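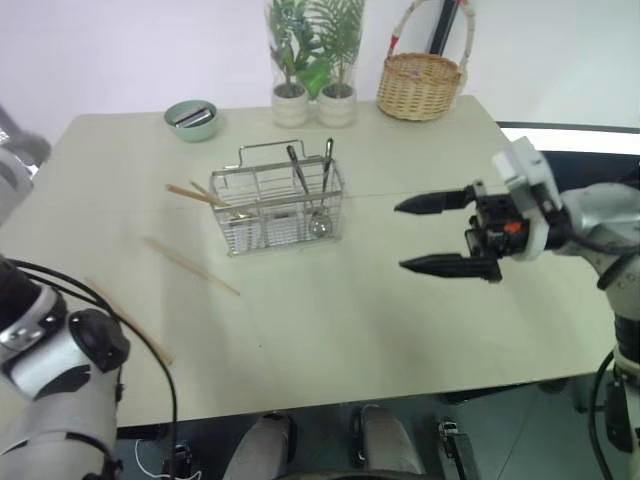
My grandmother's citizenship papers (and mine)

2019-12-04

So I finally did it. After 20 years of living in this country with a green card in my wallet, I raised my right hand last month and became an American. I cried, which I did not expect, and then I got a parking ticket, which I should have.

A lot of you have asked what took me so long. The short version is that I kept putting it off. The form is long, the fee is not small, and every time I sat down with it I got stuck on the part where you list every trip you've taken outside the country. I visit my aunt Ludmila Machala whenever I can afford the ticket, so that's a lot of trips! I had old boarding passes in three different drawers and a calendar from 2011 that turned out to be somebody else's.

What got me moving was my friend Hedvika Šimek. She runs a Tuesday-night-style study group (it moves around the week, don't ask) at the library in Lestley, and she kept saving me a chair until I felt too guilty to leave it empty. There were usually six or seven of us going over the civics questions. I thought I knew this stuff – I went to college here! – and then I couldn't say how many amendments there are. It's 27. I will never forget it again.

The best part of the group was the talking afterward. Libor Jireš told us he'd been afraid that becoming a citizen would feel like giving something up, like handing his old self over at the counter. I'd been carrying that same worry and had never said it out loud. Štěpánka Šimko, who took the oath years ago, said she still swears in one language and does her taxes in the other, and that nobody at the ceremony asked her to pick.

The ceremony itself was in Mindville, in a big plain hall with folding chairs and very bad coffee. They read out the names of the countries and you stand when you hear yours. A man two rows up was the only one standing for his, and the whole room clapped for him. That's when I lost it.

I wore my grandmother's brooch. She came over for a few years as a young woman, filed her first papers, and then went home to look after her mother and never came back. We still have the certificate with her declaration on it, number 2456, folded in quarters and soft as cloth. I had it in my purse the whole time. I didn't show it to anybody, I just wanted it there.

Since then I've registered to vote, applied for a passport and had a long argument with my brother about whether I'm allowed to complain more now or less. (More, obviously.)

If you're somewhere in the middle of all this yourself, start with the travel list. Do it tonight, even if it's messy. And if you're near Lestley, come sit with us – I still go, and I bring the cookies now.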